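Getting stains out before they move in for good

by Wumpini Nyarko

Posted 7/8/24 in Laundry & Linens

I have ruined a lot of nice things in my life, and most of them I ruined while trying to save them. Hot water on a bloody pillowcase. Bleach on a wool scarf (it went yellow and crunchy, and I still wore it for one whole December). So these are the things I do now, in no special order, and they work for me in a small apartment with an old top-loader and very little patience.

Blood first, as it's what I get the most mail on. Cold water, always cold, and as soon as you can get to the sink. Turn the fabric inside out and run the tap through the back of the stain so you're pushing it out the way it came in. Then plain bar soap, rubbed in with your fingers, and leave it to sit while you make a cup of tea. Rinse and look. Still pink? Do it again! Please don't put it in the dryer until it's completely gone. Heat sets it, and after that you own a brown spot.

If it dried before you found it, soak it overnight in cold water with a good spoonful of salt. My Jostari sheets came through this after a terrible week of nosebleeds, and those are cream colored. For a mattress, mix cornstarch, a little salt and enough hydrogen peroxide to make a paste, spread it on, let it dry, vacuum it up. Peroxide can lighten colors, so dab some on a hidden corner first and give it a few minutes.

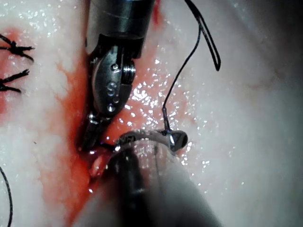 4 min read

Now grease, which is a totally different animal. Cold water does nothing for it. I put dish soap straight on the dry fabric, no water at all, and work it in with an old toothbrush, then let it be for 60 minutes and wash as warm as the label lets me. Chalk is good too if you catch the splash right away. Rub it on thick, let it drink up the oil, brush it off, and then do the soap.

Coffee and tea come out of cotton with white vinegar and water, half and half. I keep mine in a spray bottle next to the washer with the word VINEGAR on it in big letters, after my sister misted her face with it one hot afternoon.

Red wine: blot, blot, blot. Don't rub. If it's a tablecloth, stretch the wet spot over a big bowl, hold it with a rubber band and pour boiling water through it from a little height (do this in the sink and mind your hands). I love doing this one. Only for sturdy cotton or linen though, and never for silk.

Ink is where I lose most often. Rubbing alcohol on a cotton ball, a folded paper towel underneath, and keep moving to a clean bit of towel or you'll print the ink right back onto your shirt. I got a whole pen's worth out of an Emow work shirt that way and used 13 cotton balls doing it. The pocket has a faint blue shadow and I've decided I can live with it.

Grass and mud: let mud dry. I know it feels wrong. Scrape it off dry with a spoon and then wash, and you'll have half the mess. Grass wants vinegar first and then your normal detergent.

A few odds and ends from my shelf. Enzyme detergent is great on blood, egg and baby stains, but keep it away from wool and silk, it eats them. Don't mix bleach with vinegar or ammonia, ever, the fumes are dangerous. Old T-shirts cut up make better blotting cloths than anything I've bought, so long as they're white. And check the collar before every wash, a bit of shampoo takes the gray line right off.

Next month I'm doing scorched pots, so if you have a trick for burnt milk, leave it in the comments and I'll try it on my poor saucepan.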